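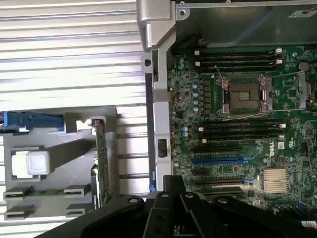
Bench news: grippers, round two

Quick one from the automation corner, as Urs wants this out before lunch. We've been trying two grippers on the strip-down job, the Wallner and the Predura, same arm, same wrist camera, old Dell boards. Memory out, expansion cards out, blue latches and all.

Wallner first. Strong, no complaints there, but wide. Between the memory slots it's like wearing oven gloves. The little white latches at the slot ends are the real trouble, it wants to press the latch and the one next door. Beat filed the fingertips down and got a better day out of it.

Predura is slimmer and slower. Marlies prefers it, I go back and fourth. Closes gently, lets go cleanly, but the cable out the back catches on the chassis rail if the wrist turns too far. Needs a clip. Gebhard has the clips.

Camera: fine straight down, poor at a slant. Shiny metal round the CPU socket throws glare, so the lamp has moved again, please leave it where it is!!

Controller swap to the Onadix unit still to do. Regula has the login, ask her and not me.

Next trial is 6 boards per gripper, fingertips unfiled on the spare set so the comparision is fair. Dead boards welcome, bring them to bench 5. With the screws, please.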